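Gripper kit for a small teaching workshop – is the Flimow suitable?

Reading time: 3 minutes
Last updated: November

Posted by Tâm Ninh

Our training centre is considering the purchase of two Flimow gripper kits for use on the small arms we already own. The supplier, Pathirana, has offered them with a support plan covering the first year. The quotation includes the two-finger gripper, a wrist camera bracket, a cable set and access to the Divine control software.

The learners will practise simple pick-and-place work, mostly with wooden blocks and empty cartons. I would be grateful for advice from anyone who has used the kit over a full term. In particular, I should like to know whether the camera bracket gives a useful view of the fingers, and whether the support plan is worth paying for. The kits would be shared between several groups, so ease of setting up matters more to us than speed.

Chun-yin Siu

We have had five of these kits in service at our college and I can recommend them, with some reservations.

The mechanical parts are sound. The finger linkages have stood up well to careless handling, and replacement pivot screws may be ordered separately. Please check the screws at the start of each term and tighten them by hand. One of our kits developed play in the left finger during its second term, and a new set of screws put it right.

The bracket should be fitted so that both fingertips are in view when the gripper is open. Learners find it much easier to line up a grasp when they can see the gap between the tips, and they should be taught to look for it before lowering the arm.

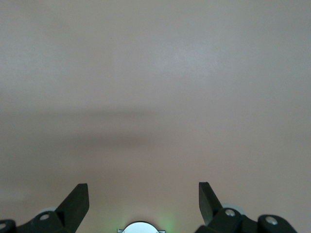 Lighting deserves more attention than the manual gives it. With an overhead lamp, shadows will fall on the work surface, and the object-finding feature in Divine may treat a strong shadow as the edge of an object. We moved our lamps to either side of the bench and lowered the sensitivity setting by two steps. False detections were far fewer afterwards. A plain, pale work surface is also advisable, and a glossy one should be avoided.

As to the support plan, we took it for the first year and did not renew. The telephone service was courteous, but most of our enquiries concerned software settings already covered in the online notes. If your centre has no technician, you may reach a different view – the plan does include one visit for setting up.

Our oldest unit has completed some 3,000 cycles and remains in daily use.

Rurero

Ask for the longer cable. The standard one is 182 cm and would not reach our controller. Otherwise fine.

Comments

Tâm Ninh: Thank you both. I have asked Pathirana to quote for the longer cable and shall request a trial unit before the order is placed.

benchside: Does the lower sensitivity setting still pick up small blocks?

Chun-yin Siu: It does, provided that they differ clearly in colour from the bench. White blocks on our cream surface were missed quite often, and we now use the red set.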